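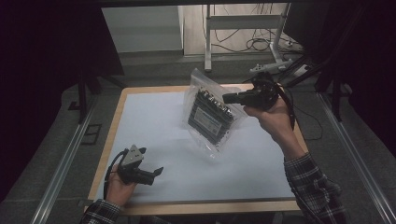 Re: [parts-swap] Bagging and labeling before the Ikcombe table

From: Lleucu Eynon
Date: Jul 17, 2023
To: parts-swap list

Rhun Llewellyn wrote:
> Hi all, I've got the shelf in the back bedroom down to what I think
> is sellable, and before I haul it to Ikcombe I'd like to know how
> people are packing the small stuff. Last time I had everything in
> shoeboxes and spent the whole morning digging. Clear bags? Those
> gray zip pouches Munard sells? Do you label the bag or the part?
> Also what do you do with the finned things, heat sinks and so on,
> they chew through whatever I put them in.
>
> Rhun

Hi Rhun, and hi everybody (I know I've been quiet since February, we had the kitchen torn out and I was living out of a cooler).

Clear bags, every time! I tried the Munard pouches for one season and they're nicely made, but people at a swap table want to see what they're getting, and if they can't see it they open it, and then you've got an open pouch and a part wandering off down the table into somebody else's pile. With a clear bag they pick it up by the top, let it hang, turn it around, read the label and put it back. Most of them put it back, anyway.

On labels, I do the part and not the bag. White label, flat on the biggest plain face, facing out so it reads through the plastic. I used to stick them on the bags and then I'd reuse the bags and forget to peel them, and that is how a man at Clultow went home with a bag marked "fan, works" that had a power brick in it. He was very nice about it. If the part already has a maker's label, leave it alone and put yours next to it, because the serious buyers want those original numbers and they will squint at them for ages.

Type size matters more than you'd think. My old labels were tiny and the crinkles in the plastic throw so much glare under hall lights that I couldn't read my own writing. Now I print the name big and keep the price on a separate dot sticker, which does go on the bag. Yes, I know I just said not to label bags. Dots come off easy.

Now the finned stuff. Put it in with the fins up, toward the opening, so the flat bottom edge is what sits in the corner of the bag. If you go fins down, the weight drives them right into the seam and you'll have a hole before you get to the parking lot. Go up one bag size from what looks right, too. A snug bag splits at the corners, a roomy one just hangs a bit crooked, and who cares. For anything really heavy I double it. I've never bothered with bubble wrap inside since it hides the part, though Ruddock people swear by it and I'm sure somebody is about to tell me so.

For sorting I clear off one table completely and only have one thing out at a time. Bag it, label showing, into the crate, next. The minute I let a second pile start I'm sunk. A pale tabletop helps a lot if you have one, dark parts show right up on it and so do dropped screws. My good table is light and my husband's is nearly black and I lost 9 standoffs on his in one evening. Found 6.

Crates: stand the bags up like records with the label side toward you. I get 30 or so medium bags in a crate if I don't cram. Sorry, I should say 30 of the medium ones, and fewer if there's a lot of metal, my back isn't what it was. Last year I took 60 bags to Ikcombe and came home with a lot less than that, so it must do something for sales.

If you want, I have most of a box of the larger clear bags left and I'm happy to bring them along. Let me know which end of the hall you're on. I asked for a spot near the side door again but they haven't sent the map yet.

Oh, and bring a pen that writes on plastic. I forget mine every single time.

Lleucu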